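Research > Home and Cloth > Working Papers
8 min read

3. What a crumpled garment asks of the folder

I came to this section thinking I'd write mostly about folding, and I ended up writing mostly about the bit before folding. Anyone who does a lot of laundry knows the bit I mean. You pull a thing out of the pile, it's a wad, and for a moment you have no idea which end is up. Clodagh Keogh and I started calling this the "finding" stage back in December, and the name stuck (sorry, I know it isn't pretty!).

For the Custach set we logged 172 garments, mostly shorts and tops, and I wrote down what got folded first, what got put aside, and where people looked for a way in. A tag is a wonderful thing at this stage. So is a seam, a stripe, or a drawstring – anything that breaks up a big stretch of one color and gives you a line to follow.

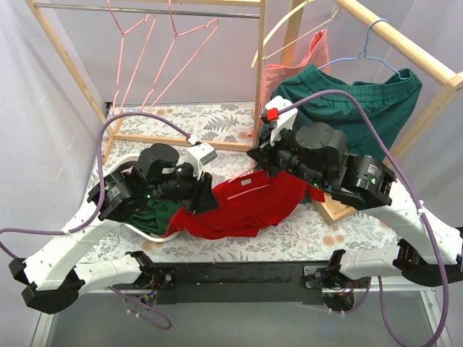 Solid colors were the hardest to read, and I'll admit I didn't expect the gap to be as big as it was. With a patterned shirt you can tell when a piece of cloth has doubled back on itself, because the pattern stops making sense. With a plain one you're going by shadows and feel. My notes for the plain garments are full of second tries, and in 17 cases I wrote "started over" in the margin.

3.1 The surface underneath

Gumaro Carrillo kept telling me to pay attention to the tablecloth, and he was right. We used a pale floral cloth for this part of the work, and I liked it a lot more than the bare table. A strong color like red stands out against it right away, so you can see the outline of the wad even when you can't make sense of the inside. Cloth on cloth also drags a little, and that helps when you want one corner to stay put while you open up another.

The downside is that the tablecloth wants to join in. Pinch too low and you've picked up both layers. I did this constantly in the first week, and I've been folding my own laundry for a very long time.

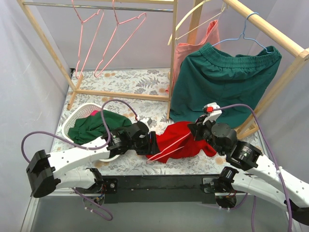
Figure 3. A red garment in the finding stage, still bunched and twisted on the floral cloth, with the white laundry basket at left.

We settled on three moves for the finding stage: spread, turn, and pull straight. Most garments needed all of them, some more than once, and the order mattered less than I'd assumed. Folding itself I've left for Section 4.

Comments

aasen_reader: Do you count inside-out shirts as a separate case? They take me forever.

Clodagh Keogh: We do, they're in Section 5 with the socks.

mapleandlint: I put a dark towel under my white stuff for the same reason. Glad to see it written up!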